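Mitmachen & Teilnehmen | Stimmen gesucht
Lesezeit: 3 Minuten
November, von Ross Gillies

Erzähl uns vom Einschlafen: Teilnehmerinnen und Teilnehmer für ein Hörprojekt gesucht

Wer von uns hat nicht schon einmal nachts um drei wach gelegen, dem Kühlschrank in der Küche zugehört und sich gefragt, ob die Nachbarn wohl auch wach sind? Mir geht es so, seit ich denken kann, und als ich vor zwei Jahren anfing, im Bekanntenkreis davon zu erzählen, kamen so viele schöne, komische und manchmal auch traurige Geschichten zurück, dass daraus unser kleines Hörprojekt Rallemon geworden ist. Wir sammeln Erzählungen rund ums Einschlafen, ums Wachliegen und um alles, was Menschen sich im Lauf ihres Lebens angewöhnt haben, damit die Nacht kommen kann: das Glas Milch, das offene Fenster, die Wollsocken, der Wetterbericht im Radio.

Bisher haben uns 312 Menschen geschrieben oder angerufen, und für die zweite Staffel suchen wir nun neue Stimmen. Du musst dafür weder schlecht schlafen noch besonders gut erzählen können (die schönste Aufnahme der ersten Staffel besteht zur Hälfte aus Pausen und Lachen). Wir freuen uns über Schichtarbeiterinnen, junge Eltern, Großväter, Studierende in hellhörigen Wohnheimen und auch über Leute, die sofort weg sind, sobald der Kopf das Kissen berührt. Mindestens 18 Jahre alt solltest du sein, und ein Gespräch auf Deutsch sollte dir leichtfallen, gern auch mit Dialekt!

Wie das Ganze abläuft? Zuerst telefonieren wir ein bisschen miteinander, ganz ohne Aufnahme, damit du weißt, mit wem du es zu tun hast. Danach führst du fünf Abende lang ein kleines Schlaftagebuch, ein paar Zeilen genügen vollkommen, und wenn du einen Abend vergisst, schreibst du eben das auf. Zum Schluss treffen wir uns zum eigentlichen Gespräch. Das dauert ungefähr so lange wie ein gemütlicher Tee, und den gibt es auch, dazu meistens Kuchen. Wer nicht anreisen kann oder mag, erzählt uns alles am Telefon.

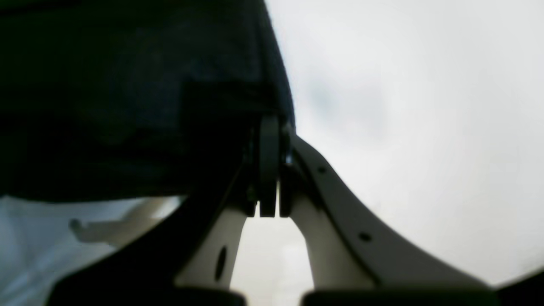

Die Gespräche schneiden wir anschließend behutsam zusammen, und bevor irgendetwas veröffentlicht wird, hörst du deine Folge in Ruhe an. Gefällt dir eine Stelle nicht, nehmen wir sie heraus, ohne dass du das begründen musst. Dein Vorname kann genannt werden oder auch nicht, das entscheidest du selbst, und das Tagebuch bekommst du selbstverständlich zurück. Als Dankeschön erhältst du eine Aufwandsentschädigung von 8 Euro je Tagebuchabend, für das Gespräch noch einmal den gleichen Betrag, und wir übernehmen die Fahrtkosten mit Bus und Bahn.

Wenn du jetzt Lust bekommen hast, dann schick uns eine Nachricht mit dem Stichwort »Umel«, so heißt die neue Staffel, über das Kontaktformular oder auf einer Postkarte an das Postfach 2607. Schreib gern ein paar Sätze dazu, wie deine Abende so aussehen und wann man dich gut erreicht. Ich lese alles selbst, meistens am Sonntag, und melde mich bei jeder und jedem, auch wenn es manchmal eine Weile dauert.

Wir nehmen Zuschriften an, bis alle Plätze vergeben sind.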